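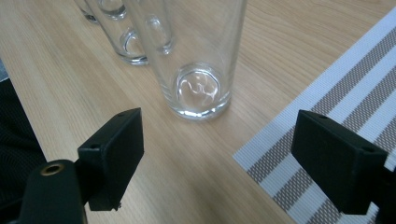 Three glasses and the striped mat, from "The Glass Rule."

The Glass Rule

By Slavica Kadrić
Posted in April

Print this story | E-mail this story

Heikki Partanen had written the handling rules for Turunen in a single winter, at his own kitchen table, with a pencil, and he was prouder of them than he ever let on. There were 56 of them. The people at Carurance, who insured the homes where the machines would someday set tables and put away the dishes, had asked for 1000, or at least they had asked for so much that it would have come to that, and Heikki had answered in a long and very friendly letter that a person who has to remember 1000 rules remembers the first one and the one about lunch.

His niece Aino came to work for him that spring, straight from a bakery, and he gave her the glasses to start with. (Everyone started with the glasses.) She was to hold the gripper in her own hand, bring it up to a tumbler the way she would want a machine to do it someday, close, lift, carry, set down, open, and go back for the next one.

"It's only glasses," she said on her first morning, and she had cleared the table before he finished his coffee.

He pulled out the chair next to hers and sat down with a good deal of creaking. "That was very quick," he said. "Now tell me rule nine."

She had to look it up. Rule nine said that the fingers shall be fully open before they come near the glass, and that they shall stay open until the glass stands between them and the hand has come to rest. It took up two lines on the page, and somebody had put a coffee ring on it.

"I opened them," said Aino.

"You opened them on the way," said Heikki kindly. "I do it myself when I'm hungry. But Sallus will learn from you the way a child learns from you, the good and the bad together, and it will open them on the way too, and one day it will be somebody's grandmother's glass."

Sallus was the name of the learning program, and they all talked about it as if it were a rather slow cousin who was coming to stay. Aino thought this was silly for four days and then caught herself doing it on the bus.

So she slowed down. She learned to wait with the fingers apart and the glass in the gap between them, and to look at it for one whole breath before she closed. She learned rule fourteen, that an empty glass is to be carried as though it were full, and rule twenty, that you take the near one before you reach for the far one, however much nicer the far one looks. She learned that clear glass is a terrible thing to look at for long, because one rim slides in behind another and the light wriggles around in the bottom like something alive, and you have to decide where the edge is and then go gently in case you decided wrong. There was a rule for that as well, number thirty-one, and it simply said: Go gently in case you decided wrong.

"Is that really a rule?" she asked him.

"Carurance wanted a figure," said Heikki. "I gave them a figure too. It's in the back."

The trouble came with attempt 507. She was tired, it was raining, and she had been thinking about whether to telephone a boy named Onni, and when she lifted the tumbler it touched its neighbor. It was hardly a touch at all. It made one small, clear note, and both glasses were perfectly fine, and Heikki was down the hall arguing with the copier.

Rule forty said that every contact gets written down, even when nothing breaks, and that it gets written down by the hand that made it.

She looked at the log for quite a while. At the other firm across town, Zistex, they were said to be well past 2465 attempts without a single contact, and everybody at Turunen knew that number by heart and disliked it. She picked up the pen and put it down, and then she thought about the grandmother, who by this time had gotten a face and a blue cardigan in Aino's mind, and she wrote: 507, touched the next glass while lifting, my fault, was not looking.

Heikki read it at the end of the day, standing up, with his coat already on. She watched him go over it twice.

"I heard it, you know," he said. "It carries, that sound."

"You didn't say anything."

"No," he agreed, and he looked around for his hat, which was on his head. "My wife is making the salmon soup on Sunday. She makes far too much. You should come, and bring the boy if you've called him."

"How do you know about the boy?"

But he had gone back to the table, coat and all, and was moving the mat a little to the right, and then a little to the left again, so that it would be ready for her in the morning.

Print this story | E-mail this story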